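Resberg Mug and Plate Set

Everyday tableware > Plastic > Resberg

Item no. RS-67
Color shown: Teal mug / Lavender plate
In stock - ships from our Wemcombe warehouse

The Resberg set is a plastic mug and a round plate for daily use at home, in break rooms and in shared kitchens. The set is made for Cernum by Šindelář, who have supplied our plain plastic tableware for several seasons. There is no print or pattern on either piece. The color goes all the way through the material, so a scratch does not show a different color underneath.

Sets are packed in 2s. Each pack holds two mugs and two plates in the color pair you choose. We do not split packs, but mugs and plates can also be ordered separately under their own item numbers (see Ordering).

The mug

The mug is a straightforward shape with a curved handle on one side. The teal is light, and it looks slightly darker on the inside than on the outside, especially in a room lit from above. The mug is 108 mm tall and weighs 67 g.

It can be used for cold and warm drinks. We don't recommend it for liquid straight off the boil. Let the kettle stand a few minutes first. Tea and coffee will leave a light stain over time, more so if the mug is left standing overnight with some in it. The stain can be reduced with baking soda and warm water but may not come out fully.

The handle is molded in one piece with the body. The mugs are not made for stacking. They will sit one on top of another, but a stack is easily knocked over, and we suggest storing them side by side on a shelf.

The plate

The plate is round with a raised rim. The rim runs all the way around and keeps crumbs and a little sauce on the plate. It also gives you something to hold when you pick the plate up from a flat table. The size suits breakfast, a sandwich, a roll or a side dish. For a full dinner, most customers will want something larger.

The lavender is a quiet shade with some gray in it. It can look more purple or more gray depending on the light, and color on screens varies too. If you need to match it to something you already have, order a single plate first.

Knife marks: a table knife used for spreading will not harm the surface. A serrated or sharp knife will leave lines. Please cut on a board. 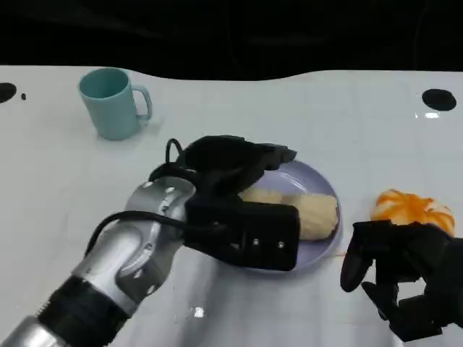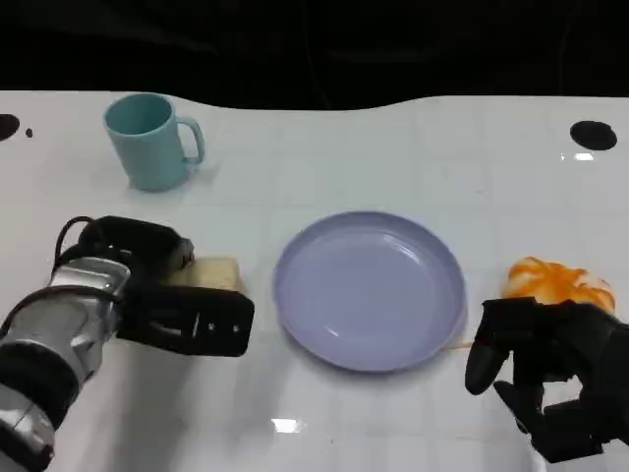

Teal mug and lavender plate on a white tabletop. The plate is empty in the second picture.

Washing and care

Both pieces can go in the dishwasher on the top rack. Keep them away from the heating element, and choose a normal program over an intensive one if your machine gives you the choice. When washing by hand, use warm water, ordinary dish soap and the soft side of a sponge. Scouring pads and steel wool will dull the surface and should not be used. Scouring powder does the same.

Tomato, curry and paprika can color plastic. Rinse the plate soon after the meal. If there is already a mark, rub it with a little cooking oil on a paper towel, then wash as usual. A few hours on a sunny windowsill often helps as well.

Do not use chlorine bleach. Do not use either piece in an oven, under a broiler or on a hot plate. The set is not sold for microwave use. It will not melt if someone warms a roll for a few seconds, but repeated heating can warp the plate, and a warped plate is not covered by the guarantee.

Dry the plates before you stack them. Water caught between two plates makes them cling together. If that happens, hold them under warm running water and twist.

Details

Contents of pack: mugs and plates, 2 of each
Material: plastic, colored throughout
Mug height: 108 mm
Mug weight: 67 g
Plate shape: round, raised rim
Dishwasher: yes, top rack
Microwave: no
Oven: no
Freezer: yes for the plate, not advised for the mug when filled

Colors

Teal mug with lavender plate is the standard pair. A plain white pair is also available. The dark green pair was discontinued in August and will not be coming back. Remaining single pieces in green are listed on the clearance page while they last.

A new batch of the standard pair arrived on 6th November. Customers who had it on back order will be sent their packs first, in the order the requests came in.

Ordering

RS-67: pack, teal and lavender
RS-67W: pack, white
RS-67M: single mug, teal
RS-67P: single plate, lavender

Schools, offices and clubs can order by the case. Ask for a case price by using the contact form and choosing "Tableware" from the list. Please tell us the color and whether you need mugs, plates or both. Cases are sent on a separate delivery from small parcels and need someone at the address to sign.

Delivery and returns

Small orders go by parcel post. Each piece is wrapped in paper and the pack is held with a cardboard sleeve - there is no plastic film. The sleeve can go in with your paper recycling.

Unused sets can be returned in the original sleeve. Used pieces can only be returned if there is a fault. If something arrives cracked or chipped, keep the box and send us a picture of the piece and of the shipping label. We will send a replacement for the damaged piece only, not the whole pack, and you don't need to mail the broken one back.

Guarantee

Cernum guarantees the Resberg set against cracking in normal household use. Staining, knife marks, heat damage and fading from long exposure to the sun are not included. Keep your order confirmation, as we ask for the order number with every claim.

Questions we often get

Will the mug fit under a coffee machine? That depends on the machine. Measure the space under the spout and compare it with the mug height above.

Is there a lid? No. There are no lids in the Resberg range.

Can children use it? Yes. It is light and holds up well to being dropped on a kitchen floor. It is sold as general tableware and not as a baby product.

Is there a matching bowl? Not at present. A bowl in lavender is planned, and we will add it to this page when we have a date from Šindelář.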